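Recording Tabletop Demonstrations with the Hand-Held Gripper

Castilov docs > Data collection > Guides
Maintained by Daichi Oda

This guide covers a normal recording session for pick-and-place tasks, from preparing the table to uploading the episodes. It assumes the gripper has already been calibrated and paired with the recording laptop. If it hasn't, do the pairing guide first and come back.

The Coltisport task set needs 2000 accepted episodes in total. A person working at a steady pace can record about 70 in a session, including resets. Going faster than that usually means more rejected episodes and no real time saved.

Before you start

You will need:
The hand-held gripper and a charged battery
The recording laptop with the Flultmont recorder installed
The object tray for the task you are assigned
A dry cloth
Spare finger pads and the small screwdriver

Close any other program on the laptop that uses the camera. The recorder will start without complaint even if it is sharing the camera, and then drop images in the middle of an episode.

Step 1. Clear and wipe the table

Take everything off the part of the table you will work on. Wipe it with the dry cloth. Do not use spray cleaner, which leaves streaks that show up under the lights.

Turn on the overhead panels and close the blinds. You want even light with no bright patches on the surface. If you see a hard shadow from your own arm, move your chair to the other side of the table.

Step 2. Check the fingers and pads

Open and close the gripper a few times. Both fingers should move freely and meet along the full face of the pads. Then look at each pad along its top edge. Scuffs on the finger bodies don't matter. A pad that has shifted or come away from the finger does, and should be replaced before you record anything.

Small bits of frayed material at a pad edge can be trimmed with scissors. Trim them flush and wipe the table again afterward. If the pad still grips evenly, you can keep using it for the rest of the session. Write the pad condition in the session log either way.

Step 3. Record the empty-table clip

Every session begins with a short clip of the bare surface. Hold the gripper over the table with the fingers fully open and nothing between them. Press record, hold still for 2 seconds, and press stop. Save the clip under the name "empty" in the session folder.

The view should look like the one below, with both fingers showing at the lower sides and plain tabletop filling the rest. 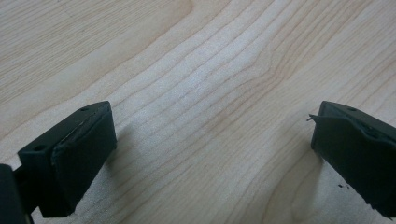

Step 4. Record an episode

Place the objects where the placement card says. The card gives a zone for each object, and you choose the exact spot and angle inside the zone. Change both every time. The model learns poorly from a set in which the cup is always in the same corner.

Start with the gripper open and above the table. Press record and wait for the beep. Move to the object, close the fingers, lift, carry it to the target, lower it, and open. Back away until the fingers are clear of the object, then press stop.

Some points on handling:
Move at the speed you would use to hand someone a glass of water.
Keep your other hand out of view for the whole episode.
If you miss a grasp, open the fingers and try again without stopping. Mark the episode as "recovered." We keep these.
If you drop an object off the table, stop and mark the episode as "discard."

Step 5. Reset and repeat

Return the objects to the tray, then set them out again from the next card. After every 40 episodes, take a break and look over the pads and the table. Crumbs of pad material do turn up on the surface, and they are easy to miss on pale wood.

Step 6. Review and upload

Open the session in the recorder and play back the first and last episodes in full. For the others, the thumbnail strip is enough. Check that the fingers are visible and that each episode ends with them open.

Fill in the log, select Upload, and leave the laptop plugged in until the status changes to "Stored on Okoro." A large session can take most of an hour. Do not delete the local copy. It is removed automatically once the server has checked the files.

Common problems

No beep after pressing record: the battery is low or the pairing was lost. Swap the battery first.

Playback stutters: another program has the camera. Close it, then record the affected episodes again.

Gripper width reads above zero when closed: one pad is sitting unevenly. Loosen it, reseat it, and run the width check from the Tools menu.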